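The heating at Unddale went off at four, and by five Belmiro Moreira had put his coat back on. He had 11 boards to get through before he could go home. The first ten had been easy. Two had cracked solder joints, one had a bad fuse, and the rest had nothing wrong with them that he could find, so he wrote "no fault found" on the tags and put them in the return crate.

The last one was tag 1592. It had come from the pump house at Ramalho, and the note tied to it said "stops by itself at night." There was no name on the note. Belmiro knew the handwriting anyway. It was his father's, with the sevens crossed and the t's left open, and his father had not written to him since January of the year before.

He read the note again and turned it over. The back was blank.

He went down the hall and made coffee. The machine took a long time. Through the window he could see the Parer truck in the lot with its lights on, and the driver eating a sandwich behind the wheel. The truck left for Ramalho at seven on Thursdays. Anything that missed it waited a week.
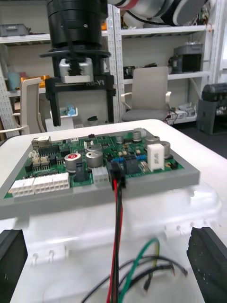 His father had run the pumps for most of his life, first for the town and then for Clunidura when they bought the water rights. He did not like sending things out. When Belmiro was a boy, a dead controller meant the kitchen table was taken for the weekend, and they ate standing up at the counter. His father would start with the capacitors, always, and he would make Belmiro say which ones looked wrong before he would touch anything. So Belmiro sat down and started there too. He looked at the silver one with the red top, then the larger one next to it, then the one behind them. He followed the red and black wires back to their plug. The big white resistor stood on the right side, near three more capacitors, and he gave those the most time. A part like that ran hot all day, and whatever stood close to it got cooked.

The middle one of the three measured low. It was still working, but it would not like a cold night in a pump house with no insulation.

He changed it, and then he changed the two beside it. He ran the board for almost an hour and it did not stop. While he waited he ate a pack of crackers and swept under the bench.

At ten to seven he took a new tag and wrote "capacitors by the resistor, replaced all three." He looked at it. There was plenty of room left on the tag. He wrote, "You would have found it." Then he wrote, "Is the road open past the bridge?" and signed it with just the B.

The driver had the back doors open when he came out.

"That the last one?" she said.

"That's it. It goes to the pump house, not the office."

"There's never anyone at the pump house."

"There is at night," Belmiro said. "Knock hard. He won't hear you over the pumps."

She put the crate behind the seat, where it was warmer, and he stood in the lot until she had pulled out onto the road. Then he went back in to turn off the lights.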